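Home | Posts | Cupboards | About

2 min read

Everyone seems to be folding towels in thirds now. Lengthwise first, into a long strip, then rolled up from one end so they stand in a basket like they do in a hotel. I don't live in a hotel. I have one shelf, 42 cm deep, and a door that already sticks.

Still, Clementina swore by it, so I gave it a go in August with the pink ones and the green.

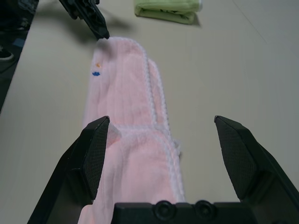

The strip part is easy enough. My trouble is with fancy edging, which never wants to line up with itself, and fluffy terry, which springs open once you let go of the roll. The method claims to save a third of the shelf. I got 8 towels in. The old flat way I also got 8 in, and could pull one out without the rest coming with it.

I'll keep the strips for the guest towels. The rest are going back to flat squares.

Comments (2)

Horácio Pinheiro: Roll from the trim end, much tighter.

Clementina Sequeira: You're rolling them too loose! Mine have stayed put for months.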